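3. Table and Tableware

3.1 The work surface

All of the layouts in this paper were set out on one long table in the Wornden room. The table is covered in brown paper, and the paper is divided into large rectangles with blue tape. We call these rectangles cells. A cell is big enough to take a serving tray with space left over, and most of the small items can share a cell without touching.

The paper is replaced when it tears or stains. The tape goes down again by hand each time, so the lines move a little between one covering and the next. We did not correct for this. A kitchen counter at home has no lines at all, and we wanted the cells to serve as a way of writing down where things were, at the level of detail a person would use when saying "next to the rack" or "in front of the bowl." Positions in the layout sheets are therefore given by cell and by neighbor. Distances were not recorded.

Items may sit across a line. The dish rack often does, especially when it is turned at an angle, and the sheets then give both cells. If an item hangs past the edge of the table, the sheet lists it under the item that holds it up. 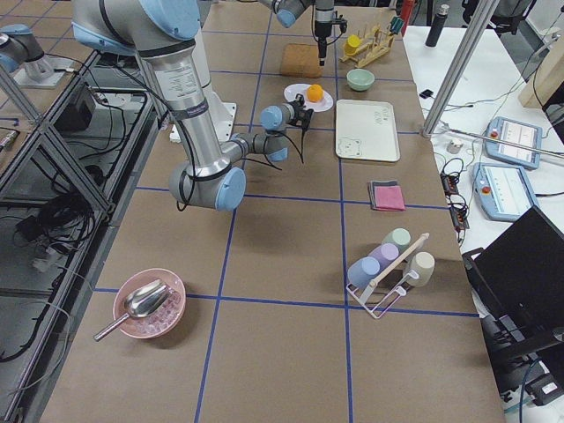 The same rule covers items that rest on other items. A cup in the rack is written under the rack, and a cloth lying on another cloth is written under the lower one. This kept the sheets short. It also meant that when a tray was moved with a plate on it, only one line had to be changed. The drawback is that a sheet can look nearly empty when the table is full, and readers using the Gedura sheets for their own work should read the indented lines as well as the main ones.

3.2 The items

The Drolorum set is a collection of ordinary kitchen things. We chose pieces that differ in shape and in how they are usually put away. Flat pieces include the serving trays and plates. Hollow pieces include bowls, cups and mugs. The soft pieces are cloths, which can be folded, stacked or left spread out. The last group is made up of pieces that hold others: the wooden dish rack with its pegs, and the white cup holder.

Color was a secondary concern. Most of the hollow pieces are in pale colors, and several are close to each other – mint green, lavender and lilac among them. In a first version of the set we had stronger colors, and the written instructions soon came to depend on them. "Put the red one in the blue one" tells a reader very little about kitchens. With the paler pieces, the people writing instructions fell back on the names of things and on where they stood, and we kept the pale pieces for the rest of the work.

The wooden tray and the white tray are the two pieces most often confused in the sheets. Both are rectangular with rounded corners, and both can be called a tray without being wrong. Some writers called the wooden one a board. We left such words as they were in the sheets and added a short note on usage.

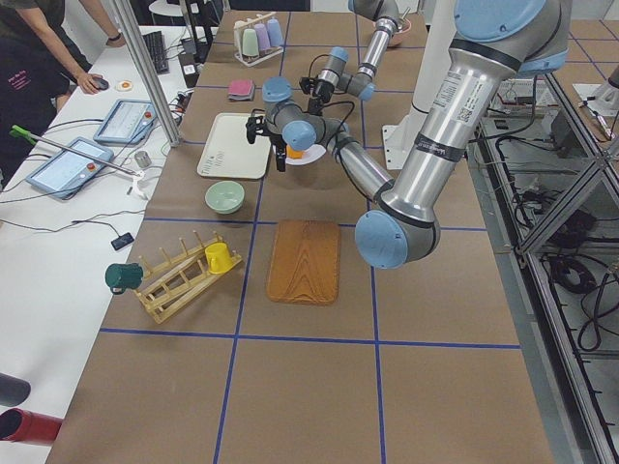
Figure 3. A layout with the wooden tray in the middle of the table, the dish rack to its left and cups in the holder at the far end.

Items that do not belong to the current instruction were left on the table. Clearing them away would have made each task easier to describe, but a kitchen in use is rarely clear. A bowl may be waiting for something, a cloth may have been put down in the middle of wiping, and the dish rack is where it always is. We wanted the sheets to reflect this. Each sheet lists the extra items with the same care as the ones named in the instruction.

No item was glued or weighted. Cups in the rack may stand or lie on their sides, and both positions were accepted when the table was laid out. Writers were told to note a cup on its side only where the instruction depended on it. Few did so, and the notes on cup position are too thin to support any finding.

3.3 Serving on a plate

The instruction discussed in most detail in this paper is the simplest one in the set: a piece of fruit goes on a plate, and the plate goes on a tray. It was written in 33 different ways by the people who prepared the sheets. The shortest is "serve the orange." The longest names the tray, the plate, the place of the bowl beside them and the order in which things should be set down.

Three points varied the most. The first was whether the plate was placed before the fruit or after it. The second was whether the plate had to be in the center of the tray. The third was whether anything else could share the tray. Writers who mentioned the center used it loosely, and the layouts that they accepted as finished include plates standing well toward one end. The printed drawing on the white tray gave some of them a reason to turn it one way up, and a few sheets state that the drawing should stay in view.

Fruit rolls, and a plate with a wide rim stops it. We used the flat plates throughout for this instruction and kept the bowls as extra items.

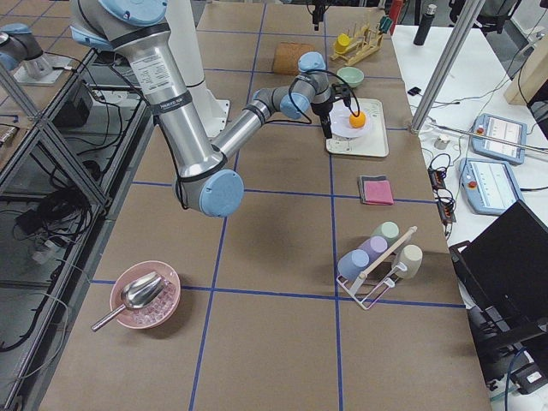
3.4 When a table counts as tidy

We asked the writers to mark each finished layout as tidy or not tidy. No definition was supplied. Their marks agreed well on the soft items, where a folded cloth was accepted nearly everywhere on the table and a crumpled one was not. They agreed less on the rack. Some writers held that a rack with one cup in it is a rack in use and needs no attention. Others wanted the cup moved to the holder before they would call the table tidy.

Trays caused the most discussion. A tray with a plate on it was treated as a place setting, and the things near it were judged by whether they crowded it. The same tray with nothing on it was treated as an item left out. The sheets used in December carry an extra line for this, where the writer states whether the tray is being used or should be put away.

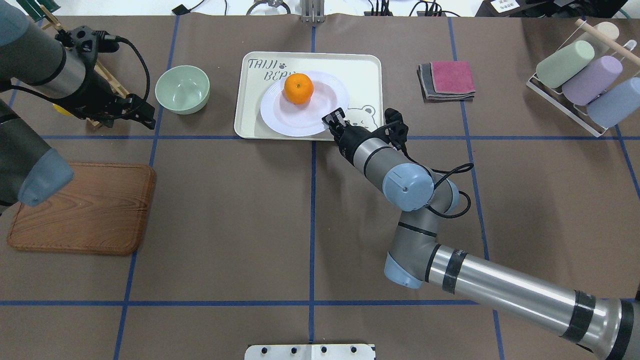 One writer objected to the extra line, saying that a tray is never really put away in a small kitchen, it only gets leaned against something, and that the sheet forced a choice she would not make at home. The objection was repeated in a milder form on several later sheets. We kept the line but allowed it to be left blank, and blank entries are reported separately in Section 4.

The marks for tidiness were not used to remove any layout. A table marked as not tidy was still entered in full, with the same list of items and the same notes on neighbors. The sheets, the usage notes and the blank form are stored together in the Kanagaratnam archive under the name of the set.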